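The Water at Lultham

Up before five. Kettle on, nothing in it, kettle off again.

The tap had been coughing since July. First brown, then clear, then a sort of sulky half-trickle that took the whole of the morning news to fill a pan. She'd stopped minding. You learn to do things in a different order. Teeth, then wait. Face, then wait. Her sister rang every other evening from Kodum, where the water came out like a fire hose apparently, and said come and live here, and she said no, and they talked about the neighbours.

But today nothing. Not a cough.

She put her coat on over her nightdress and went out to look at the lane, as if the lane would tell her. Fog down to the hedge. A light on at Ciobanu, the bakery, where they started at three and never seemed to stop. She knocked on the side door.

"Have you got water?"

"Had it at three," said the baker. Flour to the elbows. "Not now. Look at this, I've got dough for 105 rolls and I can't wash my own hands."

"Is it the whole village?"

"How would I know. I've been in here."

He gave her yesterday's loaf, wouldn't take the money. She stood there a bit with it under her arm. Then up the hill, because the tank was up the hill, and somebody ought to.

It was her father who'd dug the trench. Him and the other men, one long summer, the year she was nine. 1,789 paces from the spring to the first house, he'd walked it himself and written the number on the inside of the pantry door, and it was still there under two coats of paint if you knew where to put your thumb. He used to say it like a date in history. Seventeen eighty-nine, the year of the water. At school she'd got into trouble for that.

Up past the chapel. Past the wall with the hole in it. Her slippers were soaked -- she'd come out in her slippers, she saw that now, the good ones -- and there was no going back for boots.

A fox crossed ahead of her, in no hurry.

She hadn't been up since the funeral. It used to be every week, carrying his sandwiches, and he'd lift the lid of the tank and let her shout into it. Her name came back older. That was how he put it. Listen, that's you when you're fourty. She was well past that now and didn't much want to shout.

The gate was open. Somebody there already, a boy of 14 or so, sitting on the concrete with a torch between his knees. She knew the face but not which family it belonged to. One of the new ones from the Clornum road.

"It's dry," he said.

"What do you mean, dry?"

"The tank's dry. I looked."

"You're not meant to lift that lid on your own."

"It was already off."

So it was. Lying in the nettles, like someone had taken it off to have a think and then gone home.

She got down on her knees. It took a while. He held the torch for her and she looked in, and there was the floor of it, which she had never once seen, grey and smooth, with a spoon lying on it. A spoon! And a line of wet along one side where the water had been.

"Is it broken?" said the boy.

"Something is."

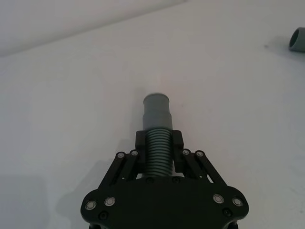 They walked the trench line, what you could make out of it. He went ahead, she told him where. Left of the thorn tree. Straight on past the stone like a loaf. She hadn't known she knew it. Every so often he stopped and put his hand flat on the ground and she nearly laughed, it was exactly what her father did, and then he called out from down by the bracken and his voice had gone high.

The ground there was black and shining. It sucked at her slipper and kept it.

"Here! It's all coming out here!"

A whole night of it, running away down the field to the stream, and from there to Kodum for all she knew. To her sister's bath.

"Run down to the bakery," she said. "Tell him to bring a spade. Tell him to bring two. And whoever's up."

"What about you?"

"I'll stop here so you can find it again."

He went, torch bouncing, then just the sound of him, then a dog somewhere. She stood on one foot for a bit and gave up and put the bare one down in the mud. Cold. Not that cold. The fog was thinning out over the roofs and she could see Lultham now, most of it, chimneys and the backs of things. Lights going on, one, then another one over by the chapel. They'd all be at their taps.

She tore the end off the loaf and ate it. Then, seeing there was no one about, she turned round to face the tank with its lid off, up there behind her, and shouted her name as loud as she could.

She waited for it.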